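Dallosham handheld gripper kit: April progress report

Hi again, and thanks for bearing with me on the last one, which went out with half the budget notes missing (they're all in the shared folder now).
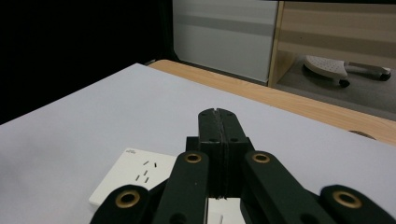

The big item this month is the wall socket job for Brelgate. They want to know if our kit is good enough for their people to record demonstrations of handling electrical fittings, and they'd like an answer before they sign up for the second batch. I said yes to the trial a little fast, I'll admit! Socket panels are flat, smooth and slippery, and they lie low on the table, so they're a pretty mean test for a two-finger tool.

So where are we? The target was 500 usable recordings by the end of the trial, and we're 40 short. I expect to close that gap next week. Most of what we threw out came from my first few sessions, when I kept coming in too steep and pushing the panel along instead of getting hold of it. A flatter approach helped a lot, and I've rewritten that page of the setup guide so Brelgate doesn't have to learn it the way I did.

The fingers are still my main worry. They close fine, and the grip on thicker parts is as good as I could ask for, but the edge of a panel is a different story – if you're a hair off, it slides right out. Paewai offered to make us 2 alternate finger sets, one with a softer face and one with a narrower tip. I'd like to try both before we commit to anything. The quote is inside what we have left for parts, so I'm not asking for more money, just your okay to move it over from the travel line.

The linkage has been great. I went over the joints after the long sessions and didn't find any play I could feel by hand, and the squeeze action is still smooth. My wrist is another matter. After an hour the kit starts to feel heavy, and I've started taking a break every 5 or 6 recordings (which the schedule didn't allow for, so that's on me).

Judgate's review of the kit came back too. They liked how fast a new person can pick it up and start working. They did not like our manual, and I can't really argue. The calibration section assumes you already know what you're doing, and the charging instructions are for the old version. I'm fixing both now.

For next month I've got the last recordings, the finger comparison and the new manual, in that order. If you can let me know on the travel money by the middle of the month, I can get the Paewai order in without holding up the rest.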